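How I Finally Learned to Sleep Past Four in the Morning
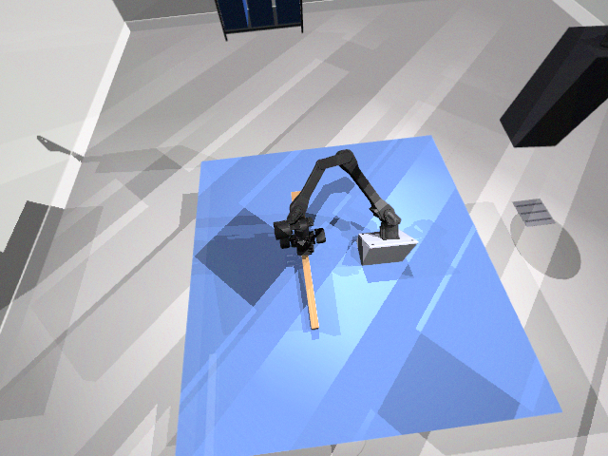

So what do you do when you wake up at 4 a.m. and can't get back to sleep? I get up, sit in the ugly green chair in the den with a blanket over my knees, and read something dull until my eyes start to close.

That's the short version, and if you're reading this at 4 a.m. yourself you can stop there and go find a chair. The long version took me most of a winter to work out, and I've been promising a few of you that I'd write it down.

I used to be a wonderful sleeper. My mother says I slept through a tornado siren when I was six, and in college I slept on the floor of a moving van (parked, but still). Then I turned 50, and it was as if a little clerk somewhere in my head began punching a time card at ten minutes to four. Every night! I'd lie there and go over the grocery list, then the car insurance, then something rude I said to a bus driver years ago, and by the time the birds got going I was worn out and mad at the whole house.

The first thing I tried was buying my way out of it, which I'm a little embarrassed about. I had my eye on a Waltonico mattress that cost 3000 dollars and came with its own app. I lay on it in the Flurside store for a good long while with my shoes off and nearly fell asleep, which tells you more about how tired I was than it does about the mattress. I went home to think it over and I'm glad I did. I ended up with an Aaltonen wool topper for 599, and that was still more than I'd ever spent on anything you put under a sheet. It's very nice. I like it a lot. I still woke up at ten to four, only now I was comfortable.

Next came the tea, and then the other tea, and then a stretch with no tea at all after dinner, and that last one did help, for reasons you can probably guess.

What made the real difference was giving up on staying in bed. I'd read that advice a dozen times and always thought it sounded backward – why would you leave a warm bed when sleeping is the whole point? But my doctor told me the same thing at my checkup in March, so I figured I'd give it a fair try. If I'm still awake after what feels like twenty minutes or so, I get up. I don't look at the clock, and I've turned it to the wall so I'm not tempted. One small lamp, no phone, no kitchen. The kitchen is a trap. I went in there once for a glass of water and came out having reorganized the spice drawer.

The book matters too. It can't be a mystery, and it can't be anything you've been looking forward to. I've been working through a history of the Enness canal that I picked up at a library sale, and I'm on page 110 after all these months. There's a long chapter on lock gates I must have started nine times. I couldn't tell you a thing about lock gates.

I also quit sleeping in on weekends, and I complained about that to anybody who'd listen. Getting up at six-thirty no matter what kind of night I'd had was miserable for a couple of weeks, and then one morning I opened my eyes and it was light out. I lay there feeling like I'd won something.

I still have bad nights. Last week I had two in a row, and I'm blaming the second one on chili. But they don't scare me the way they used to, and I think half of my trouble was lying there dreading the next day.

If you have a dull book to recommend, please leave it below. The canal won't last forever.

Print this post | E-mail this to a friend

3 comments

sleepyinohio wrote:
The spice drawer!! I did that with the towels. Try an old tax guide, it works on me every time.

Marigold58 wrote:
My trouble is that the dog gets up when I do and then he wants breakfast. Any ideas? I've tried ignoring him and he just breathes at me.

quiltnut wrote:
I turned my clock around last night after reading this. Slept till five. I'll take it.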